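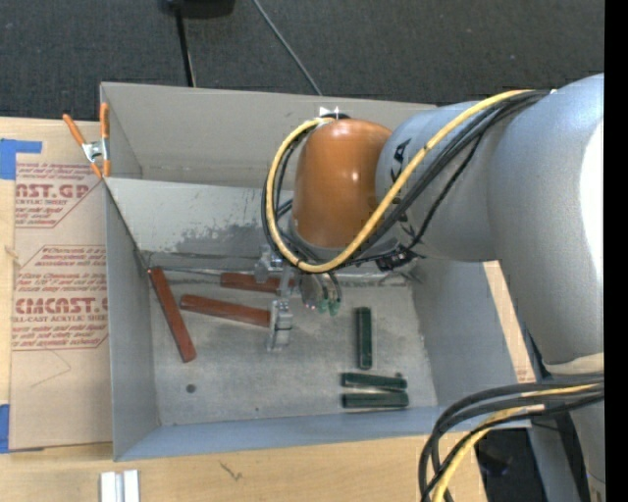
Ottilie Grabner on Translating Manuals for a Living

By Faustine Courtois
Jul 29, 2019

Ottilie Grabner has translated instruction manuals from German into English for most of her working life. She started with sewing machines, moved on to boilers, and now takes mostly kitchen and garden products. Her biggest client is Murier, which makes pressure cookers and steamers. We met in her apartment, where she works at a desk facing the wall.

She did not plan on the job. She studied literature and wanted to translate novels. She did translate one, for a small press called Erraji, and it took her two years.

"I was paid less for the novel than for a boiler manual I did over a month that same winter," she said. "I liked the novel more. But I had rent, and the boiler people called again in January and the press didn't."

Most of her work arrives as a file with the German text in one column and an empty column next to it. Sometimes the product comes along too, in a box, and sometimes she never sees it. She prefers the box.

"If I have the cooker in front of me, I can see that the thing they call the slider is a button. You push it. It doesn't slide. Maybe it slid on the older model. If I only have the text, I write slider, and then somebody at home looks for something that slides."

She keeps a list of questions for each job and sends them to the client in one batch. The longest list she ever sent had 205 questions on it, for a bread machine. The engineer who answered was Luzius Pfister, and he is now the person she asks for by name.

"He answered all of them, one line each. A lot of the answers were just yes or no. For one of them he wrote, 'Good question, this part was removed.' So there was a whole paragraph about cleaning a part that wasn't in the machine anymore."

I asked what people get wrong about the work. She said they assume it is dull, and that some of it is.

"The safety section is dull. Do not use in the bath, do not let children climb on it. You can't change much there, the lawyers have it the way they want it. I do that part first thing in the morning with coffee. The part I like is when the reader has to do something with their hands and I have to get them through it in the right order."

Order is the thing she talks about most. German technical writing, she says, often puts the warning after the step. She moves it in front. She has had arguments about this with clients who want the English to match the German line by line so that the layout stays the same.

"A sentence like 'Open the lid after the steam has gone.' A person reads 'Open the lid' and opens the lid. I want 'Wait until the steam has gone. Then open the lid.' It's two sentences and it takes more space. The layout person is unhappy with me. I can live with that."

The layout person, in Murier's case, is Emil Gruber, and she says they get along well in spite of it. He once gave her a limit of nine words for a label that went on the lid. She used all nine.

Her tools are simple. She has two screens, a paper dictionary of engineering terms that belonged to her first boss, and a translation program that remembers sentences she has done before. The program is called Zenside and she has mixed feelings about it.

"It's good for keeping the words the same. If I called it a gasket on page three, it reminds me on page 10. What I don't like is that the old mistakes come back. I wrote something clumsy years ago about a drain hose and it still offers it to me every time there's a hose."

The clients also pay less for sentences the program recognizes. She understands the reasoning but says it leaves out the reading. "I still have to check that the sentence is right for this machine. Checking takes time. They pay for it as if it took none."

She has tried machine translation and uses it for first drafts when a client insists. She finds it slower for her own kind of work. The drafts are smooth, she said, and that makes the errors harder to catch. In one garden shredder manual the draft had turned "blade" and "sheet" around, since German can use one word for either in some trades, and she was a third of the way through before she saw why the text felt strange.

For the past few years she has tested her translations on her neighbor, Glória Godinho, who did not grow up speaking English and cooks every day. Ottilie hands her the draft and the product and sits on the other side of the kitchen without speaking.

"Not speaking is very hard. She turned a filter upside down and I wanted to say something. But I won't be there when the customer does it. So I wrote down where she was in the text, and that evening I changed the sentence. It said 'insert the filter with the rim facing up,' and the filter has a rim on both sides."

Glória is paid for her time, out of Ottilie's own fee. The only client that has ever covered it is Grikier, a maker of hedge trimmers, and for that job the testing was done outdoors with the battery removed.

She doesn't read the manuals for things she buys herself, or not right away. She has a new washing machine and has used one program on it. The booklet is in a drawer in the kitchen with the others. When she did look at it, to find out what a blinking light meant, she found a mistake in the table and marked it in pencil.

She still reads novels in both languages, sometimes with the two copies side by side. Erraji has asked her about a second book, a short one. She hadn't given them an answer when we spoke. The steamer manual was due first, and she was waiting for Pfister's replies.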